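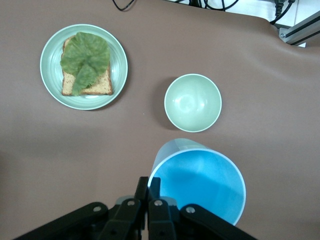
Varkedov
Contributing writer, ceramics and glaze technology

The Pallitz tableware works sits on the river side of Gomville, in a brick building that was put up as a grain store. It opens to visitors one morning each October. The tour starts at 9 a.m. in the clay shed and follows the ware through to packing.

Body clay arrives as powder and is blunged with water, sieved and filter-pressed into cakes. A pug mill removes the air. Plates are formed on roller heads over plaster moulds, and bowls are jiggered on an older line that the works has kept for short runs. Drying takes 24 hours in a cabinet held at a steady humidity. The operator on shift said most warping starts at this stage, usually from a draught on one side of the rim.

Pale greens are the main colour here. A thin coat goes grey over the ridges of a rim, and a heavy coat runs into the well of the plate, so the spray booth is checked by weight: a test piece goes on the scale before and after each batch. Colour is judged under two lamps against a fired standard.

The larger of the two kilns, known on site as the Tai, is a gas-fired shuttle unit with a load of some 400 pieces. Bisque was cooling during our visit and the doors stayed shut. We were shown the firing log instead, which is still kept by hand in pencil.

The full circuit takes 90 minutes. Closed shoes are required and the mezzanine is reached by stairs only. Seconds are sold by the gate until noon, cash or card. Parking is on the gravel lot across the road, and the lane beside the clay shed must be kept clear for deliveries.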